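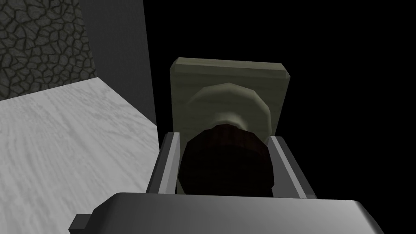 Foltton Planning Pack for Two-Arm Robots

You have a budget line marked "robot" and a number next to it that somebody typed with great confidence. The Planning Pack is where you find out what the number left out. It runs your job in simulation before you order hardware, with your floor plan and your doors - doors eat more money than arms do.

What you get

Site model of up to 4 rooms
Both arms, with parallel grippers
209 stock fixtures, including knobs, drawers and shelving
Cost sheet you can hand to finance without blushing 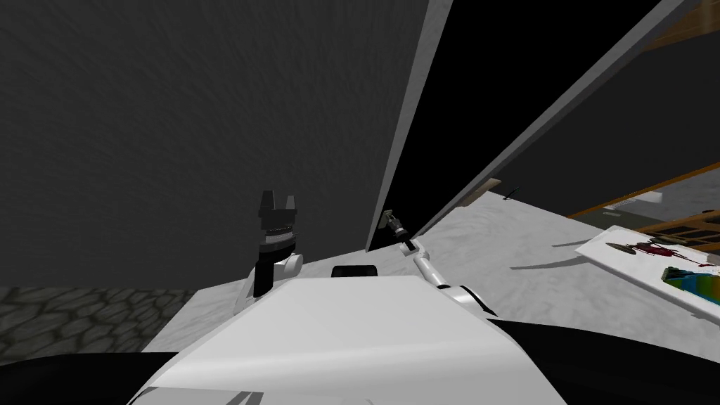
Simulated view over the torso, right arm extended toward the base of a panel edge.

Choosing a tier

Jarard covers one task and takes 7 working days. Kondard covers up to 9 tasks and takes about a month, most of which we spend waiting for your measurements. Campos adds a second site, for buyers whose first site has already changed its mind.

Budget separately for spare fingers, floor work and training. Vendors like to quote these in October, after you've signed.

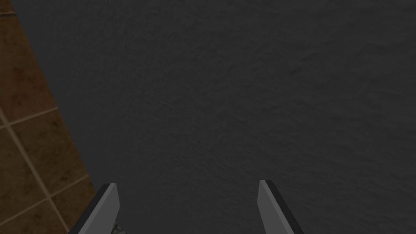 Wrist-level view in simulation, fingers open over a plain gray surface.

Ordering

Send door widths, floor types and shelf heights with your request. A sketch is fine. Quotes hold for 9 weeks. Simulation results are planning figures and don't replace a site visit, however nice the floor looks.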